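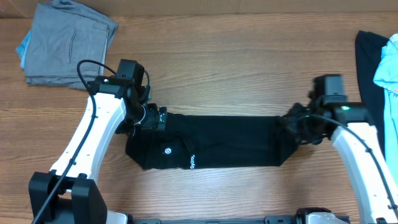

Black garment, folded lengthwise on a wooden table.

Dalico Flatline garment steamer: two months of use

I bought the Dalico Flatline in January after my old iron started leaving brown spots on shirts. It is a handheld steamer with a flat metal plate, so it can be used on hanging clothes or pressed down on a table like a small iron. I paid 109 dollars for it, which put it between the cheap travel steamers and the upright ones with a pole and a floor tank.

The box holds the steamer, a measuring cup, a heat glove and a fabric brush that clips over the plate. The glove is thin and only fits a small hand. I use an oven mitt.

Heating and water

The steamer is ready in less than a minute. A light on the handle turns from red to green, and there is a click when the pump starts. The tank holds 200 milliliters. That gets me through three dress shirts, or two shirts and a pair of pants, before I have to refill it. The filler door is small and has a soft rubber plug that I expect will wear out before anything else does.

I live in a place with hard water, and the manual says tap water is fine. After three weeks there were white flecks on a navy sweater. I switched to distilled water and have not seen them again.

On different fabrics

Cotton shirts come out well on the body and sleeves. Collars and cuffs need the table, with a towel underneath and some weight on the plate. Linen is harder work. It takes several passes and still looks like linen that has been steamed, with none of the sharpness an iron gives.

Synthetic sportswear is where I use it most. I keep it on the low setting and stay clear of any printed logos or lettering -- I lost the print on an old running top to an iron years ago. Deep creases from the drawer come out of thin polyester quickly. Heavier black fabric shows lint once it has been steamed, and the clip-on brush helps with that, though it sheds a few bristles of its own.

Wool pants did fine with the brush on and the plate held off the cloth. I would not try to set a crease in them this way.

Handling

With a full tank it feels heavy after ten minutes. My previous steamer, a Tosotari, was lighter and had a longer cord, but it spat water whenever I tipped it forward. The Dalico has dripped on me twice, both times when I started before the light went green. The trigger has a lock, so you don't have to keep squeezing.

The cord is 112 inches long. It reaches from my bedroom outlet to the closet door with a little slack.

There is no proper stand. The heel of the handle is flat, and the steamer will sit upright on it, but it tips over if the cord gets tugged. I would have paid extra for a base.

Cleaning is simple. Empty the tank, run the steam until it stops, and let it cool with the filler door open. The plate wipes clean with a damp cloth.

Would I buy it again

Yes, for shirts and sports clothes. If you wear a lot of linen, keep your iron. The Nijs model a shelf over in the same store has a bigger tank and a stand, but it was sold out when I went in.

Rating: 4 out of 5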